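4.2. Los adjetivos del anuncio y el precio de salida

La literatura sobre anuncios inmobiliarios suele dar por bueno que el vocabulario elogioso («impecable», «espectacular», «a estrenar») encarece la vivienda. Nuestros datos no permiten afirmarlo con esa alegría. De los 739 anuncios que quedaron tras la depuración, 531 contenían al menos un adjetivo valorativo referido a la cocina o al baño, y la prima que se les atribuye en el modelo simple se reduce casi a la nada cuando se introducen la superficie y el año de construcción. Wysocka, la promoción con los textos más floridos de la muestra, es también la más reciente; separar ambos efectos con tan pocas observaciones nos parece temerario.

Tampoco convence el argumento de que el comprador «lee» calidad en los materiales citados. En Endale y en Zercombe la palabra «mármol» aparece en anuncios redactados por las mismas agencias, con frases repetidas palabra por palabra, y es dudoso que una fórmula copiada informe de algo. Las encimeras como la de la figura 3 se mencionan en el texto con mucha más frecuencia que el aislamiento o el estado de la instalación eléctrica, que pesan más en el coste de mantenimiento.

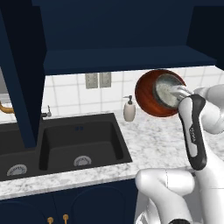

Figura 3. Cocina simulada con encimera de mármol blanco y fregadero negro de dos senos.

Queda el caso de Pralham, donde la prima sí resiste a los controles. Antes de celebrarlo conviene recordar que los anuncios de esa zona se recogieron solo en agosto y que el precio empleado es el de salida, no el de cierre. Sin escrituras con las que contrastarlo, el coeficiente mide lo que el vendedor espera obtener.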